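Gallery: The Soap Wrapper Drawer

Print this page | E-mail this page

By Gyu-bin Ji

I started to keep soap wrappers when I was a student and lived in a small room with a shared bathroom. Every person on the floor had a different soap, and the wrappers were lying in the trash bin, very colorful, so I took some of them. Now I have 215 wrappers, and they live in one flat drawer under my work table in Brilstead. Some are only paper, some are shiny plastic film, and a few are small cartons which I opened at the glue and pressed flat.

Many visitors to this page wrote to me and asked what is so interesting in a soap wrapper. For me it is the back side. The front is made by a designer who wants you to buy it. The back must hold everything else: the weight, the ingredients, the address, the barcode, the warnings. It is difficult work to put so much into such a small area, and I like to see how different people solved it.

The gallery goes in the order of the drawer, from the left to the right. I wrote a line or two for each group, and a little more where I had more to say.

Ladari, plain paper

The oldest in the drawer. The paper is thin like a letter envelope and it still smells a little, mostly of rose. The text is printed in one color only, a brown which was maybe red before.

Ladari, second type

Same name, but the paper has wax on one side. The fold lines are very sharp. I tried to iron one of them, and I do not recommend this.

Chaiyaporn, herbal

I have three of these and all are a different green. The letters are drawn by hand, I believe, because no two of them have the same width. My sister brought them in her suitcase between two magazines, so they came to me perfectly flat.

Pevex, hotel size

Very small, for a bar of 30 grams. There is almost no place for text, so they printed it around the edge like a frame on a postcard. You must turn the wrapper four times in your hand to read one sentence.

Bars still in the wrapper

I do not open a bar before I need it. The soap keeps the wrapper in shape, and one can see how the printing goes around the corners. Later, when the bar is in the bathroom, the wrapper goes to the drawer.
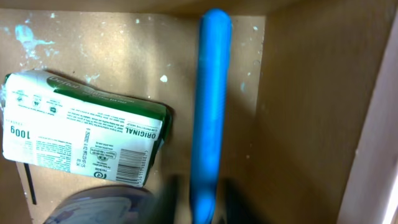 Weight is the first thing I look for on a new wrapper, and I write it in my notebook next to the name. Some makers hide it in the smallest letters, and then I need my magnifying glass and the lamp. On the Dettol bar there is no such problem: 100g is in bold black, and the word ORIGINAL is in bold black capitals too, while the rest of the white side is covered with tiny gray and green text. I respect this kind of order. First the two things a person wants to know, then all the others for the person who has time. The name itself sits on a dark green band, in white letters, and for my taste white on dark green is one of the best pairs for a bathroom.

Film or paper

Film wrappers are harder to store than paper. They want to roll up again, also after two months under a heavy book. The end where the film was pressed together is always the worst part. I do not cut it off, but I know collectors who do, and their albums look nicer than mine.

Cartons

A carton gives more place for text, and it is easy to read. I have few of them, since they fill the drawer too fast. The best one is from Pevex again, pale yellow, with a drawing of a lemon on the small side flap where you see it only after opening.

Mistakes in printing

My favorite corner. One Ladari wrapper has the weight printed 2 times, one over the other. One Chaiyaporn wrapper has the colors moved to the left, so every leaf has a white shadow -- I paid for it more than for the soap of a whole year.

How I keep them

Each wrapper goes into a clear sleeve, with a piece of thin card behind it. The drawer can hold roughly 300 sleeves if I push a little. After this I must find a second drawer or stop washing my hands.

If you have a wrapper with old text on the back and want to exchange, please write to me. I prefer complete ones, but a small tear is no problem. The next pictures will be added in December.

Related galleries

Matchbox labels from Brilstead shops
Tea bag tags, part 2
Sugar packets with and without pictures
Toothpaste cartons, opened flat
Notebook pages: weights and names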